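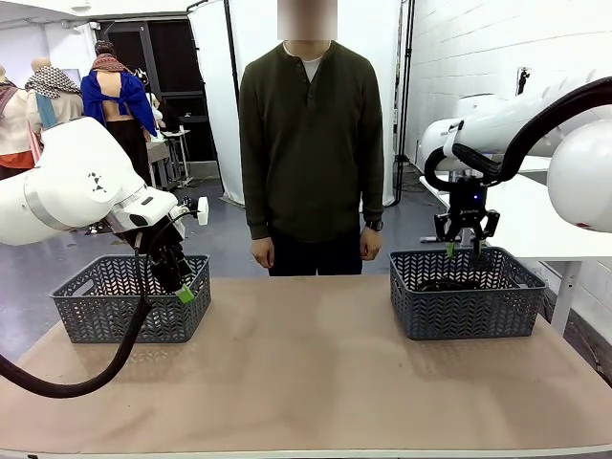
Basket bench, February, morning

Paper first. The sheet on the big table has been down since the last tidy and has its creases and smudges, but it's still sound at the front edge so I'm leaving it another week. The roll in the cupboard is the 900 width. The table wants the wider one, so if anybody is ordering, get the wider one. I have written this on the cupboard door as well.

Baskets: both grey ones on the table, a wide gap between them. These are the pair with the herringbone cutouts and the handle openings at the short ends. I want to standardise on them for sorting and sending things round the building, and stop using the cardboard boxes from Krajewska, which go soft at the corners after a month and can't be wiped.

Points on the baskets so far:

The handle openings are on the short ends only. If you set two baskets end to end with no gap you can't get your fingers in. Leave a hand's width at least, more if you're also sorting.

Small stuff goes through the cutouts. Found this with the M3 washers last week, which ended up all over the shelf below. Anything smaller than a thumbnail goes in a bag or a lidded tub first and then into the basket. Zoltán suggested a liner cut from the table paper. Tried one, folded up at the sides. Fine for dry things, no use for anything oily.

The cutouts do let you tell whether a basket has something in it from the side, though with dark things in a dark basket you only get shapes. So the label still matters. Label on the short end, under the handle opening, not on the rim where it gets rubbed off.

They wipe clean. Warm water and washing-up liquid, brush for the pattern. Drying takes longer than you'd think as the water sits in the cutouts. Stand them on end.

Weighed one full of the cable offcuts and it was fine to carry by both ends, a bit bendy by one. Please don't carry them by one end.

Late morning

Went through the Dirkine shelf. Everything on it had been put in one heap when we moved rooms. Sorted into keep, return and scrap. Keep has gone back on the shelf in its own basket. Return is for Fumdale, and the paperwork is in the red folder, job 1297. Somebody has crossed out the old number on the delivery note and written 173 over it. That is the shelf number and has nothing to do with the job. Use 1297 when you ring them.

Scrap is by the door in the old crate. Have a look before the end of the afternoon if you think you're missing something. After that it goes.

Still can't find the short lid for the Vultitau tub. The long lid sits on it but doesn't clip. Taped for now.

Afternoon

Zoltán Hajdu and I tried the sorting two ways. First with both baskets close together in the middle of the table, then with them apart and bare paper between. Apart is better. You have somewhere to put a thing down while you decide about it, and you don't knock one rim reaching over to the other. Close together was quicker for the easy items, but we had to move a basket every time something long came up.

Agreed layout for now: one basket left, one right, long sides parallel to the front edge of the table, middle kept clear. No mugs in the middle. I'll pencil the corners on the paper so they go back in the same place, and when the paper is changed somebody will need to pencil them again.

We also talked about a third basket for "don't know". I'm against it. The last "don't know" box was on the floor for most of the winter. Zoltán is for it, provided it's emptied each evening. We'll try it for a fortnight on the side shelf, off the table, and see.

To do

Order paper, wide roll.
Ask whether the baskets come in a second colour. Two the same grey side by side get mixed up as soon as the labels come off.
Ring Fumdale about the return, 1297.
Find the Vultitau lid or order one.
Move the remaining Krajewska boxes to recycling once they're emptied. There are 3 under the sink bench and they have my name on, but the contents aren't mine.
Brush back to the sink after use. It was in the drill drawer again.

Before leaving: Dirkine shelf done apart from the bottom row, where there are two bags of brackets with no label. Left them where they were. If you know what they're from, write it on the bag.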